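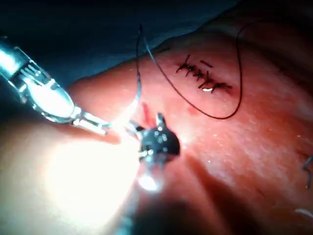
Before you adjust the Stilteo monitor, let it warm up with the room lights at their normal level. Set the brightness to 200 on the side dial. Polished metal is a good thing to judge by: the instrument with the slender jaw tips has bright silvery reflections, and on your screen the ribs of its joint must still be separate lines.

1. Press Menu for 2 seconds.
2. Choose Picture, then Contrast, and set it to 50.
3. Lower the contrast slowly if the light areas become flat and white.

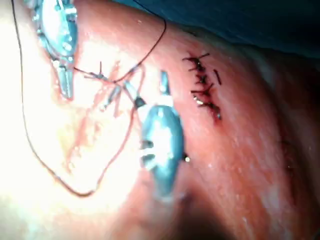 4. Press Save. The monitor keeps the values also when it is switched off.

Note: The Dramen cable must be connected before step 1 - otherwise the Picture menu stays gray.
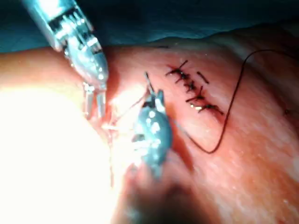
Filed under: Monitors & Displays > Set-up

November - by Cetex Manuals

Caution: Do not clean the screen while it is on. Use a dry, soft cloth only. If the message 1429 comes back after a restart, disconnect the power and contact your dealer.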